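The kitchen table project, in bits and pieces

Gallery posted in March | 31 comments | 61 shares

Well, I promised a proper gallery of the table games corner and I've been promising it since before Christmas, so let's get on with it! For anyone new, I've been turning the little back room at Skisarwood into somewhere people can sit down and sort, sketch, play and generally spread things out without getting told off because somebody wants to lay the table for tea. It used to be where the coats went. The coats have moved to the landing and they're not happy about it, and neither is anyone who has to squeeze past them, but there we are.

The big idea (if you can call it that) was to have surfaces with lines on. I'm a dreadful one for starting a job in one corner and ending up with it all over the place, and I'd read somewhere that marking your table off into squares keeps you tidy. You give each square a job. Scissors and glue live in one, the bit you're working on goes in another, and the finished bits get shoved along to the far side. It sounded terribly bossy to me when I first read it, and now I'm the one going on about it to visitors.

I tried chalk first. Don't try chalk. It was all up my sleeves by lunchtime and the lines had gone by the time I'd put the kettle on. Then I tried string, pulled tight and pinned underneath, which looked lovely for an evening but everything you slid across it tipped over. Tape was the third go, and I wish I'd just started there. Dark tape on a pale top, so you can find your lines even when the afternoon's going a bit gloomy.

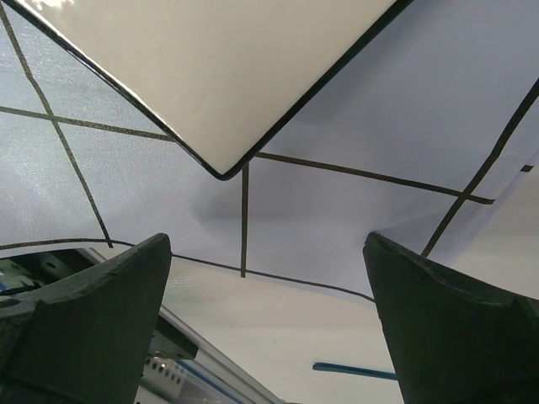
The thing with a grid is that you get fussy about it. I measured the first few lines with a proper long ruler and then got bored and did the rest by eye, and I can tell you exactly which ones they are because I see them every time I sit down! If you're going to do it, do all your long lines first and then go across the other way. Press them down with the back of a spoon. I also learned to stop and have a look from standing up, as a line that seems perfectly straight when your nose is on the table can look quite drunk from the doorway.

And then there's the boards. I do like a separate board to work on, something smooth and light that you can pick up and carry off with the whole job still sitting on it. A glossy one wipes clean with a damp cloth, though it does throw the light back at you if you've got it tilted towards the window, so I turn mine round a bit in the mornings. They do scuff. I used to mind about that and went at the first few marks with toothpaste on an old sock (it helped a little bit, and made the room smell minty for two days). Now I leave them be. A board with a few marks on gets used far more than one everybody's frightened of.

Rounded corners, by the way, are a blessing. My old board had sharp ones and I've still got the dent in the door frame to prove it - and I had one on my hip as well for a good fortnight.

A few people asked in the last post what it all cost. I put up to 500 aside for the whole room, and most of that went on the shelves and having the lamp moved. The table bit was cheap as chips. Two rolls of tape did it, with a bit left over that I've been using to label everything in sight, including the biscuit tin.

What gets done in there? Jigsaws, mostly, when the weather's foul. Sorting seeds into envelopes. Somebody brought along a set of Kulunia tiles in the winter, which is a sort of matching game we've been playing by our own rules as the leaflet had gone missing, and the squares on the table turned out to be just the right thing for keeping score. I've also mended a lampshade in there, cut out a whole set of curtains, and wrapped every present I gave last year without once losing the end of the sticky tape. That last one's a personal best.

Things I'd still like to do: a lip along the back so pencils stop rolling down behind (I've fished out so many), a hook for the big ruler, and a cushion for the stool, which is murder after an hour. I've got my eye on some striped cloth from Brisivero but I keep talking myself out of it. Stripes and squares in one small room might be asking for a headache. If you've got a view on that, pop it in the comments, I do read them all, usually with a cup of tea and my feet up on the very stool I'm complaining about.

Next gallery will be the shelves, once I've put the last one up and decided what's allowed to live on it.

31 comments | 61 shares | Share this gallery

You might also like
- Where the coats went: the landing, before and after
- Mikuš paint pots, and which colours I'd buy again
- Seed envelopes you can fold from old maps
- Getting candle wax out of a tablecloth
- A very small shed, part 2

We use cookies to remember your settings and see which pages get read. By carrying on you agree to this. Change cookie settings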